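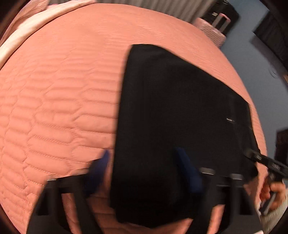
One respondent in Halliday objected to the whole premise of our question, remarking that she had never in her life decided to wash a bedspread, she had only run out of reasons to put it off. We take the remark more seriously than much of the survey literature does. Figure 4 shows a quilted cover with a piece of black fabric lying across it, an ordinary enough state for a bed in daytime use, and it is to such use that the remark was addressed.

4.2 Self-reported washing intervals

Household laundry studies usually ask people how often they wash a given item and treat the answer as a frequency. For shirts and towels this may do little harm. For quilts, throws and bedspreads we doubt that it measures anything of the kind. A person who washes a bedspread twice a year has very few events to remember, and the events are spaced far enough apart that a holiday, a sick child or a house move can shift the count.

Our sample consisted of 182 households in Pavville, Nuvuvstead and Halliday. Each was asked in September for the usual interval between washes of the top cover on the main bed, and was then asked to keep a laundry diary. Of these, 54 returned diaries complete enough to use. That is a poor return, and we see no grounds for assuming that people who finish a diary wash their bedding like people who do not. The comparison below should be read with this in mind.

Among the diary households, the stated interval was nearly always shorter than the recorded one. The Irno study, which used a similar question but no diary, reported intervals close to our stated figures and concluded that bedspreads are washed more often than manufacturers assume. We think that conclusion is premature. The same answers would be obtained if respondents were simply giving the interval they considered decent.

Two objections can be raised. The first is that keeping a diary may itself change behavior. This is possible, but one would expect a diary to prompt more washing, which would narrow the gap we found. The second is that seasonal storage complicates the record – nine households swapped covers during the diary period, and it is unclear whether a cover put away unwashed should count as a missed wash or as no event at all. We excluded these households from one version of the comparison and kept them in another. The direction of the difference held in both, although its size did not.

We are also wary of the common practice of converting stated intervals into annual water use. The multiplication is easy, and the result looks precise. It carries forward every weakness in the original answer and adds an assumption about load size that we could not confirm from our own diaries, where bedspreads were often washed along with other things.

Figure 4. Bed with quilted cover.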